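Adau Table Lamps and Tabletop Storage – Frequently Asked Questions

Last updated Apr 16, 2021

Questions about an order already placed should go to the Pratdale shop, with your order number in the subject line. Everything else we get asked regularly is answered on this page.

What sizes do the bulb-shaped lamps come in?

Two sizes. The small one is for shelves and bedside tables. The large one stands 45 cm high and suits a desk or dining table. Both have the white top, the gold-coloured neck and the round white base.

Can I change the light source?

Yes. The white top lifts off after a quarter turn to the left. Switch off at the wall and let the lamp cool before you start. Hold the neck with your other hand so you aren't twisting against the base.

How bright is it?

The large lamp is supplied with a 660 lumen warm white globe. You can fit a dimmer one, but please don't go brighter than the rating printed under the base.

How do I get fingerprints off the white top?

Use a soft dry cloth. If that doesn't do it, dampen the cloth with water and a drop of dishwashing liquid, then dry straight away. Glass cleaner is fine on the top but will dull the gold finish over time. Keep it off the neck.

Will the base mark a timber table?

The underside has a felt ring, and we've had no complaints about marks on sealed timber. On an oiled table, lift the lamp when you move it and check now and then for grit caught in the felt. Replacement rings are available from the shop. Ask for Noémi Mészáros, who keeps them behind the counter.

My table looks patchy under overhead lights. Is it the finish?

Usually it's a film of polish. Wipe along the grain with a barely damp cloth, then with a dry one, and look again from the far end of the table. If it's still patchy, the finish may be worn and a light recoat is the next step. We don't do recoating ourselves – Kovács in the next street does.

Are the perforated baskets suitable for wet things?

Yes, they drain through the sides. Don't put them down on bare timber while they're still dripping. A tea towel underneath is enough.

What's the difference between a basket and a bin?

Baskets have holes in the sides and bins don't. We suggest baskets for anything that needs air, such as cloths and fruit, and bins for small parts, pencils and chargers.

Do the baskets stack?

Empty ones nest inside each other. Full ones shouldn't be stacked, as the rim isn't made to carry weight.

Which colours are in stock?

Blue and light grey all year. Green comes in with the March delivery and is generally gone by winter. We no longer carry the cream.

Can the plastic go in the dishwasher?

Top rack only, on a cool cycle. The Multard lids are the exception and need to be washed by hand.

How should I lay out a shared table?

Put the lamp to one side where people won't reach across it, and keep storage together on the other side. Leave the middle clear. Cords should run off the back edge, and anything hanging from the ceiling should be kept clear of the lamp top.

Do you deliver?

Within Pratdale, yes. Orders of $61 or more are delivered free. Smaller orders can be collected from the shop or sent by post at cost. Lamps are packed in two boxes, one for the top and one for the neck and base, and they may not arrive on the same day.

What if something arrives damaged?

Keep the packaging and email us a photo. Silviu Onu looks after replacements and will tell you whether we need the item back. Please don't try to glue a cracked top.

Can I return a lamp I've used?

Yes, if it's clean and complete, including the felt ring. Baskets and bins can be returned unused only.

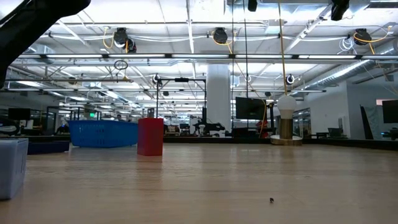
Bulb lamp with a blue basket and light grey bin on a light timber tabletop.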